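Progress report to the program office: garment handling pilot
Reporting period: second quarter of work
Section 3. Demonstration visit and open day

3.1 Purpose

The work plan calls for one public demonstration before the midterm review. It was held jointly with Trultel, who supplied the hall and the display rail, and with Zukivo, who maintain the control software. The aim was to show the sorting cell working on ordinary household garments and to collect comments from laundry operators, who are the intended users.

The cell itself is unchanged from the last report: two arms on a fixed column, one overhead camera, one wrist camera per arm. Software was frozen 14 days ahead of the visit and no parameters were edited on site.

3.2 Program of the day

The morning session was reserved for invited operators. The afternoon was open to the public. Each session followed the same order: a short talk, a run of the cell on single garments, a run on mixed piles, and then a manual comparison at the side table, where the same kind of work was done by hand so that visitors could judge the difference in method.

The manual comparison was added at the request of the Yakubu plant, whose staff had remarked at the previous meeting that figures for the robot mean little without a person doing the same job. We agree and will keep it in future demonstrations.

3.3 Results

Single garments. The cell picked and placed flat cotton items without operator help through both sessions. Patterned fabric gave no more trouble than plain fabric. Thin straps remain the main cause of failed grasps.

Mixed piles. Performance was lower than in the laboratory. Most stops came from hangers and wire parts caught in cloth. The planner treats a hanger and the garment over it as one object and pulls both, and the force limit then ends the attempt. A person handles the same situation by holding one part still and freeing the other, often without looking for long. This is the gap the next work package has to close.

Hard items. Rods, clamps and folding stands were not in the original scope. Operators pointed out that such items reach their tables every day along with the clothes. We propose to add them to the test set as a separate class, with no grasp target in this funding period - detection only.

Throughput was not measured at the open day. The talk breaks and visitor questions make any figure from it unusable.

3.4 Comments from operators

Comments were gathered on paper forms. The points that came up more than once were these:

Reach over the front edge of the table is too short. Cloth that hangs down is missed.
The stop button should be reachable from both sides.
Noise is acceptable.
The cell should say why it has stopped. At present it shows only a code.

The first and last points are accepted. The second needs a change to the guard and has been passed to Zukivo for an estimate.

3.5 Data

The training set now stands at 2,000 labeled grasps, of which 700 include a hanger or other rigid part. Labeling is done under the Sestero guidelines, version 2. The share of rigid parts was set before the open day and now looks too small. We intend to raise it during August using items of the type described in 3.3.

3.6 Budget and schedule

Travel and hall costs were within the approved line. One spare gripper pad set was bought and charged to consumables. The schedule is unchanged except for the guard modification, which was not planned and may move the acceptance test. A revised chart will be sent once the estimate is in.

3.7 Manual work at the side table 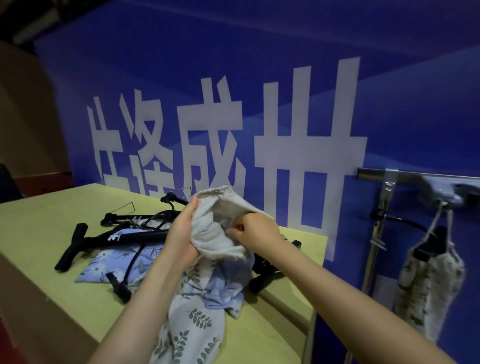

Cloth and hangers, and a black pole from the same table
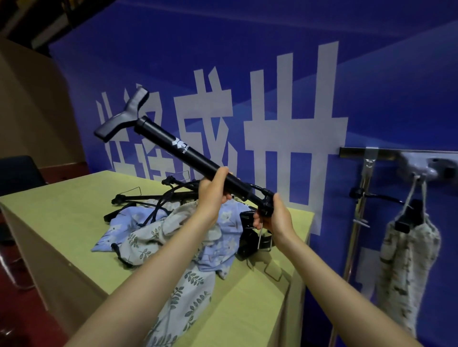 Page last changed: 2/8/25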